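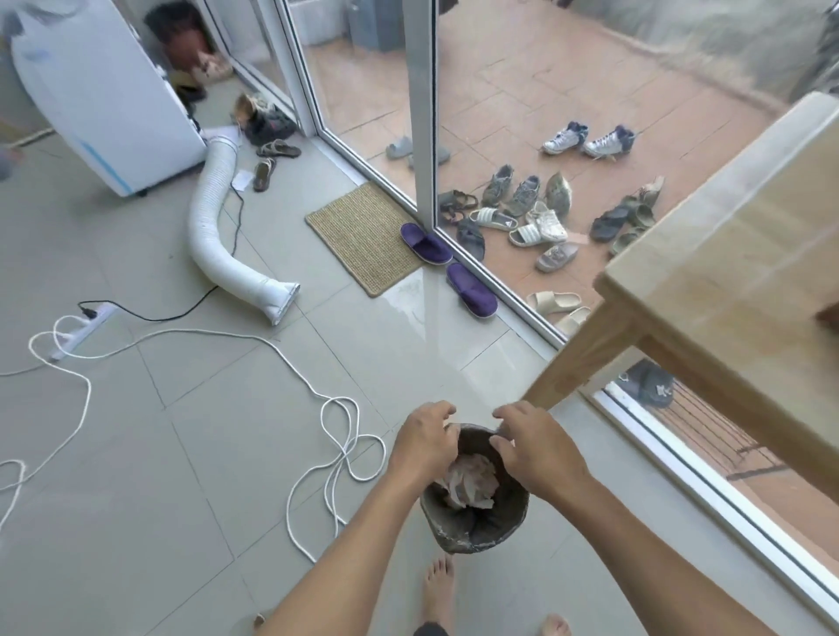 Figure 4. Head-level view from a household recording. Both hands hold the rim of the wastebasket; the floor in front of the glass door is in use for many other things.

4. Rules for recording in lived-in homes

4.1 Why written rules were needed

The first version of our protocol had only one page. It told the participant how to wear the camera, how to start and stop a recording, and which household task to perform. Everything else was left to good sense. After the pilot we found that good sense differs a great deal between homes, and also between the people who check the recordings later. One reviewer rejected a clip in which the hands left the view for a short moment, and another reviewer accepted a much worse clip on the same afternoon. For a robot that must learn from such material, this kind of unevenness is harmful, and it is difficult to repair when the data have already been collected.

We therefore wrote the Vamlow rules, named after the project under which the recordings were made. They have three parts: preparation of the home, conduct during the task, and review. The full text was agreed between the recording team in Zivovstead and the robot team at Silness, who had rather different wishes. The recording team wanted few rules, so that participants would not become tired of them. The robot team wanted many. The version presented here is the second one, and it was used for all 147 homes of the main collection.

4.2 Preparation of the home

The most discussed rule is the rule about tidying. In an early draft we asked participants to clear the floor before each task. This was done with safety in mind, and it also made the labelling easier. The robot team objected. A machine which has only seen clear floors has no reason to expect a cable, a hose or a rope on the tiles, and these are exactly the objects in which a wheel or a foot can be caught. Figure 4 shows the sort of floor that we now consider normal. The wastebasket is the object of the task, but a robot carrying it across this room would have to deal with the exhaust hose of the air conditioner, the cord of the power strip, and a long white rope lying in loops.

The present rule is as follows. The participant does not tidy for the recording. Objects stay where the household left them, with two exceptions. The first exception is anything that shows private information, for example letters, medicine labels or screens. These are turned over or taken away before the camera is started. The second exception is anything that makes the task unsafe for the participant. Such an object is moved to the side, and the change is written in the session form, so that a later user of the data knows that the room was altered.

The second exception needs judgement, and we do not pretend that the rule removes this need. Water on the floor is the best example. In Figure 4 there are small puddles on the tiles close to the doormat, and the feet of the participant are bare. According to the present rules, standing water within the working area must be wiped up, while water outside it may remain if the participant does not need to cross it. The working area is defined as the floor that the participant expects to step on during the task, plus one step on each side. We tried a fixed distance at first, but in small flats it covered the whole room and the rule became the same as "dry every floor".

On footwear the two teams did not agree for a long time. Eldana Degefa, who wrote the safety part, preferred closed shoes for every task. In many of our homes shoes are not worn indoors, and a rule that asks people to put them on would change how they walk and stand in their own rooms. The compromise is that bare feet are permitted for tasks on a dry working area without heavy, hot or sharp objects. Emptying a small wastebasket is permitted barefoot. Moving furniture is not.

4.3 Conduct during the task

The rules for the task itself are shorter, and they are given to the participant on a printed card.

Both hands should be visible at the moment of grasp. It is not required that they stay visible afterwards, because people naturally look to where they are going and not to what they are holding. In the figure the left hand curls over the rim and the right hand presses on the far edge with the fingertips, and both contacts can be labelled. We ask for this moment since the type of grip is what the robot team uses first.

The participant should not slow down, speak to the camera or show objects to it. In the pilot many people lifted things towards their face, as if for inspection, and we had to discard these segments.

If something falls or spills, the participant continues in the way that he or she would without a camera. A failed grasp is kept in the data and is marked as failed. Only an injury, or a risk of injury, ends the recording.

Waste is treated separately. The contents of a bin can be private, and they can also be unhygienic. The camera may look into the bin from above, as it does in the figure, where a crumpled plastic bag and paper can be seen, but the participant does not sort or spread the contents for the recording. Paper with readable writing is torn or folded before the start. When the reviewer can nevertheless read a name or an address, the region is blurred in every frame in which it appears.

4.4 Objects outside the task

A household recording contains much more than the task. The question is how much of the rest should be labelled. Our annotators at Kaczorowski first labelled every object they could name, and the time needed for a single clip varied so strongly that planning was impossible. The footwear on the balcony in Figure 4 illustrates the difficulty. There are sneakers, slides, sandals and other shoes behind the glass, some in pairs and some not, and one annotator gave each shoe its own box while another drew one box around the whole group.

We decided on three levels. Level A is the object being handled, together with everything that touches it. Level B is everything on the floor or on a surface that could be reached or stepped on from the working area without opening a door. Level C is the remainder. Objects of level A receive an outline and a name. Objects of level B receive a box and a name from a fixed list, and long flexible objects such as hoses, cables and ropes receive a line along their length instead of a box, as a box around a tangled rope covers mostly bare floor. Objects of level C are not labelled one by one.

The treatment of glass doors follows from this. An object behind a closed glass door belongs to level C even when it is near the camera and perfectly visible. The door itself is labelled, with its frame, because a robot may fail to detect the pane. If the door is opened during the recording, the objects behind it rise to level B from that moment. Konrad Wieczorek proposed to label them as level B from the beginning of such recordings, and there are good arguments for his proposal, but it would require the annotator to watch the whole recording before starting the work.

4.5 Review

Every recording is checked by two reviewers who do not see each other's decision. They answer the same short form: whether the private objects were removed, whether the working area was safe, whether the grasp is visible, and whether changes to the room were written down. The reviewers are not asked if the recording is "good". This word was in the first form and it caused most of the disagreement in the pilot, as some reviewers understood it as a question about light and sharpness and others as a question about the skill of the participant.

When the two answers differ, a third person decides and writes one sentence of explanation. These sentences were collected by Renata Sikora, and they became the main source for the changes between the first and the second version. In the pilot, 421 recordings needed such a decision. Most of the explanations concerned the tidying rule or the visibility of the hands. Few concerned privacy, which was a surprise to us, and we suspect that the reviewers were simply more careful there from the beginning.

A recording can be refused for safety reasons even if the material is useful. In this case it is deleted and not stored for other purposes. We consider this rule important. If unsafe recordings are kept because they are rare and interesting, the participants receive the wrong signal, and the field coordinator has no firm ground on which to refuse the next one.

4.6 Limits of the rules

The rules were written for adults working alone in a room. They say little about children and pets, who enter the room when they wish, and at present such recordings are stopped. The definition of the working area depends on the plan of the participant, who may change it during the task. Finally, the levels in Section 4.4 were designed for a robot on the floor. For a robot arm fixed to a table they would have to be drawn differently, and Fermín Jara is preparing a variant of the form for this case.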